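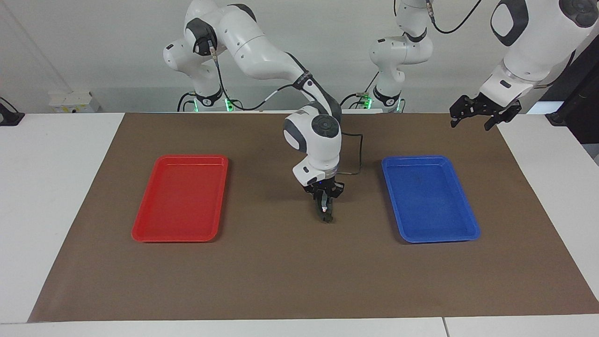
11 January 2025

Club again. Tamara says we'll be sorting by July without touching a key. We'll see. She said the same about the gear project, and I still have the gears.

The plan is pads to blue, shoes to red, 167 runs before we train anything. Why 167? Ovidiu picked it and got cross when I asked. I think the two parts look so different that a kid could write the rule in an afternoon, but Mrs. Dobre wants "learning" in the title, so learning it is.

One of each, brake pad in the blue tray and shoe in the red:
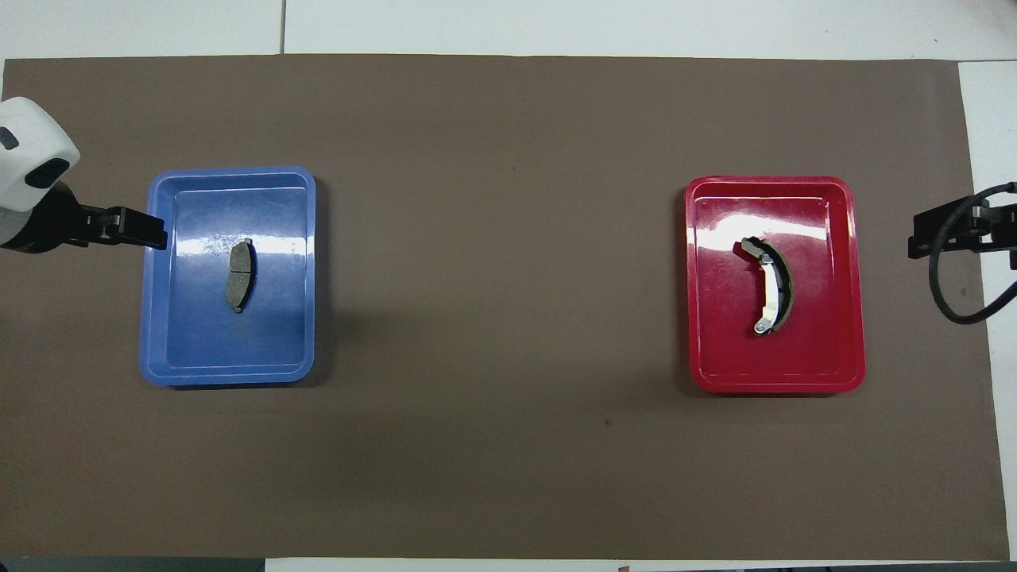
Things I don't believe yet

That it will cope with a shoe lying the other way up. That Corina's labels are right. That anyone has read the rules past page 2.

Bring tape.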